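**Rulalance standing desk, six months in**

I bought the Rulalance for a job it was never sold for: holding still while a humanoid picks up fruit all day. We're collecting demonstrations for a grasping policy, and the old folding table wobbled so much that half our episodes taught the model to chase the object. 1404 episodes later I'm a fan!

The top is plain white with rounded corners, so a banana really stands out against it (our segmentation loves that), and the height goes up and down in small enough steps that I can vary it between batches.

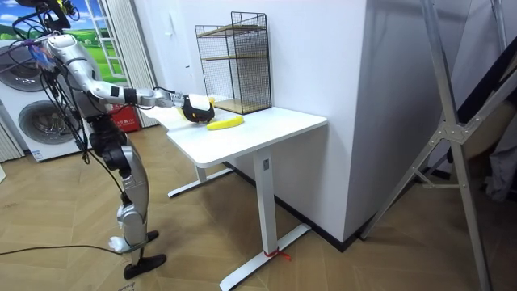 Gripes? The long foot bars. The robot has to plant its feet around them, and I've stubbed my own toes more than I'd like. Glare was a pain too, until Ermanno Cirillo over at Sosley talked me into dimming the lights. Assembly took me 4 hours, with a manual that skips step 12 completely.

Still, I'd buy it again, and I've already asked for a second one for the Troltenville room. Four stars, and the fifth when they fix that manual.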